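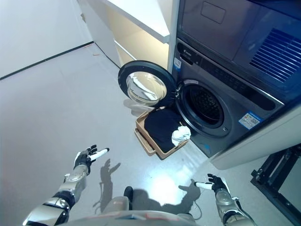
Helwood Laundry Episodes
README, version of Nov 8, 2018

Helwood is a set of 361 recorded episodes of a humanoid robot working at a stacked washer and dryer. Each episode covers one small piece of the job: reaching to the basket, picking up a garment, putting it into the drum, or taking it out again. The recordings were made in the laundry alcove at Jerkent, a residential care home that washes its residents' clothes on site.

We are really excited to put this out. Most laundry data we knew of was collected on a tabletop with a single towel, and we wanted the low basket, the awkward door and the dark clothes on top of other dark clothes!

What is in the folder

episodes/ has one subfolder per episode, with head camera video, joint positions for both arms, and finger readings
labels/ has start and end times for each reach, grasp and release
notes/ has the written comments from the laundry staff, lightly edited for spelling
splits.txt lists the training and test episodes; 27 are held out for testing

The robot side

Video is from the head, looking down, so the view shifts a lot when the torso leans. Hands and forearms are in view most of the time. Expect strong reflections on the door glass and shadows of the robot on the floor. We left these in and would love to hear from anyone whose model copes with them.
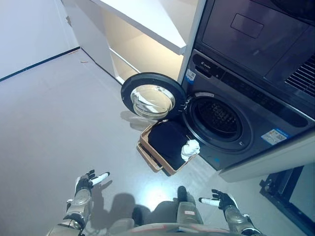 Door open, basket on the floor in front of the washer, both hands forward.

Labels follow the robot's own left and right, so "left_hand" is normally on the left of the video. A grasp starts at first contact with the cloth. If two items come up together, the label is "multi" and the episode stays in.

What changes for the people who do this work

This part matters to us as much as the files. Jerkent has 12 people on the laundry rota, and all of them were asked what they would hand over first. The answer was bending. Loading from a floor-level basket hurts backs and knees, and it comes around again with every load. Folding came much lower on the list, and several people said they like folding and want to keep it.

Sorting should stay with staff for now. They know which cardigan can't go in warm and which resident will ask for it by supper. In the plan we wrote together, a person sorts and picks the program, the robot loads and unloads, and the person checks the drum before the door is shut. That moves time away from lifting and toward mending, labeling and taking clothes back to rooms, where there's a chance to stop and talk.

There are worries too, and they are in notes/ in full. People asked about hours, about who gets blamed for a shrunken sweater, and about working in a narrow space next to a moving arm. Jerkent agreed in July that no rota hours would be cut during the project. What happens after that is still being talked over, and we'll update this file when there is something to report.

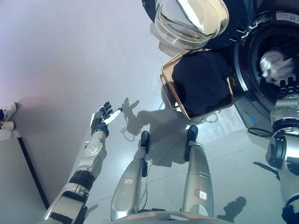

Right hand at the drum with laundry, left hand open with the palm up.

Known gaps

Only one washer and one basket position range. No wet weight readings. Small items such as socks are rare compared with shirts and trousers. Finger readings drop out for a moment in 12 episodes, listed in labels/dropouts.txt.

Using the data

Free for research and teaching. Please don't use the staff notes to rate or compare workers. If you publish, cite the set as "Helwood Laundry Episodes" and tell us, we read everything! The loader script was written by Quaye and needs only a standard Python install. Bug reports go in the issue tracker under the tag "helwood".

Next up is Urkside, a companion set on unloading into a cart at waist height. The staff chose the cart.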